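그리퍼 시연 데이터 품질 기준, 함께 만들 참가자를 찾습니다

Dolter 작업표준팀 / 게시일 2018-10-06

안녕하세요, Dolter 작업표준팀입니다. 저희는 손에 쥐는 그리퍼로 집안일 동작을 기록하고, 그 기록을 어떤 규칙으로 남겨야 나중에 누구나 믿고 쓸 수 있는지를 연구합니다. 이번에 작업 규칙서 'Cluvov'의 다음 판을 준비하면서 직접 그리퍼를 잡고 규칙을 시험해 주실 분들을 모십니다. 침대 위에서 천을 다루는 작업이 이번 모집의 중심이에요!

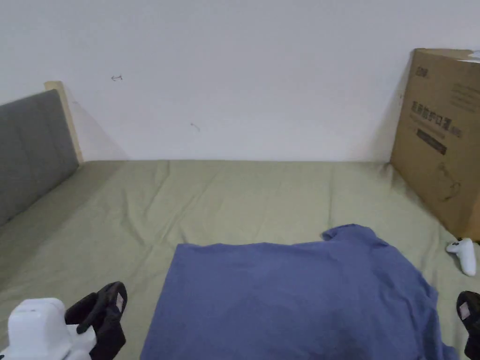
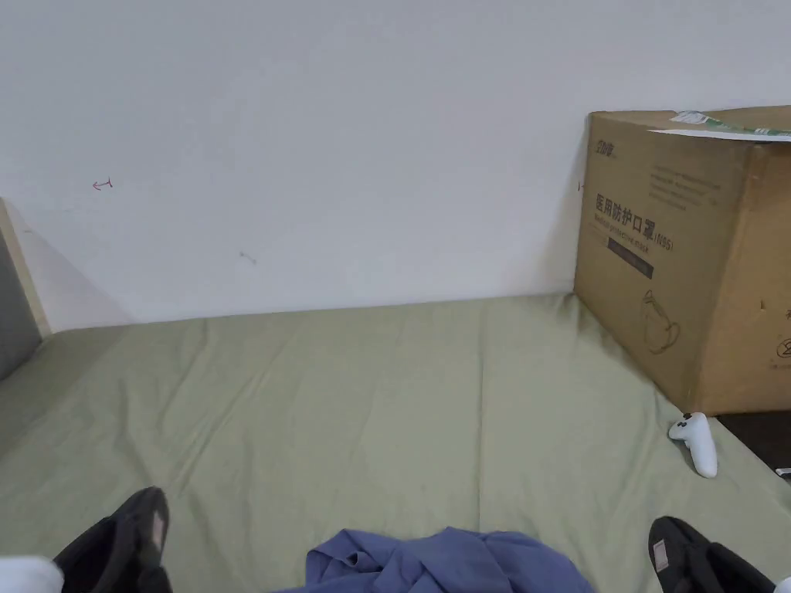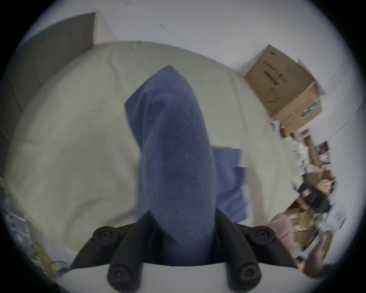

침대 위 작업. 파란 천이 세 장 모두에 나오고, 마지막은 그리퍼 쪽 카메라로 본 모습입니다.

무슨 일을 하나요

옷과 수건 같은 천을 집고, 펴고, 접고, 옮기는 짧은 동작을 규칙서에 적힌 순서대로 수행합니다. 한 동작이 끝날 때마다 점검표를 적고, 하루 작업이 끝나면 애매했던 조항에 의견을 답니다. 저희가 가장 기다리는 게 바로 이 의견입니다. 지난 8월까지 모인 기록이 1,380건인데, 그중 837건에 참가자 의견이 붙어 있고 덕분에 문장을 통째로 고친 조항도 여럿입니다. "천천히 집는다"처럼 사람마다 다르게 읽히는 표현을 찾아내는 재미가 꽤 쏠쏠해요.

함께 다듬을 규칙

1. 시작 자세. 양손 그리퍼를 천의 좌우에 두고, 천에 닿기 전에 잠시 멈춥니다. 멈춤 길이를 얼마로 정할지는 아직 토론 중입니다.

2. 작업 구역. 작업에 쓰지 않는 물건을 치울지, 생활 공간 그대로 둘지 먼저 정하고 점검표에 적습니다. 한 묶음을 기록하는 도중에는 물건의 위치를 바꾸지 않습니다.

3. 시야. 머리 쪽 카메라에 작업 대상이 들어오는지 시작 전에 확인합니다. 천이 화면 아래로 빠지면 고개 각도부터 조정해 주세요. 그리퍼 카메라는 렌즈를 닦고 시작합니다.

4. 집기. 손가락 사이에 천이 몇 겹 들어갔는지 확신이 없으면 '불명'으로 적습니다. 짐작으로 채운 칸보다 훨씬 쓸모가 있습니다.

5. 실패 기록. 떨어뜨리거나 잘못 접은 동작도 지우지 않고 남깁니다. 다시 시도할 때는 새 번호를 붙입니다.

6. 사생활 보호. 얼굴, 우편물, 가족사진처럼 개인을 알아볼 수 있는 것은 기록 전에 시야 밖으로 옮깁니다. 놓친 것이 있으면 검수 담당에게 알려 주시고, 해당 구간은 공유 대상에서 뺍니다.

7. 휴식. 손목이나 어깨가 불편하면 동작 중간이라도 멈춥니다. 중단 횟수는 평가에 쓰지 않습니다.

이런 분이면 좋겠습니다

로봇 경험은 없어도 됩니다. 처음 잡아 보는 분이 규칙서의 빈틈을 더 잘 짚어 주실 때가 많습니다. 양손으로 가벼운 도구를 들고 서서 작업할 수 있고, 한국어 점검표를 읽고 쓸 수 있는 만 19세 이상이면 지원하실 수 있습니다. 봉제, 세탁, 호텔 객실 정비처럼 천을 많이 만져 본 분은 특히 반갑습니다. 왼손잡이 참가자도 더 모시고 싶어요. 지금 규칙서에는 오른손 기준으로 쓴 문장이 아직 남아 있습니다.

참여 조건

모집 인원은 5명입니다. 첫날에는 Sriwong 실습실에서 장비 착용법과 점검표 작성법을 익히고, 다음 날부터 실제 기록을 시작합니다. 교육 시간도 작업 시간과 똑같이 수당을 드립니다. 참가 동의서는 미리 보내 드리니 충분히 읽어 보시고, 궁금한 점은 서명 전에 얼마든지 물어봐 주세요. 참여 도중에 그만두셔도 그때까지의 수당은 모두 지급합니다.

이번 기간의 목표는 기록을 1,771건까지 늘리는 것입니다. 개인별 할당량은 없습니다. 빨리 하는 것보다 같은 규칙을 같은 뜻으로 읽었는지가 중요하니까요.

지원 방법

Dendora 참여자 게시판의 'Cluvov 천 작업' 항목에서 지원서를 작성해 주세요. 이력서는 필요 없습니다. 대신 평소 수건이나 티셔츠를 어떤 순서로 접는지 다섯 문장 안팎으로 적어 주세요. 글솜씨는 보지 않습니다. 다른 사람이 읽고 그대로 따라 할 수 있으면 충분합니다.

지원서를 확인하는 대로 게시판 쪽지로 연락드리고, 원하시는 분께는 현재 판 규칙서를 먼저 보내 드립니다. 읽다가 이상한 조항이 보이면 표시해서 첫날 가져와 주세요!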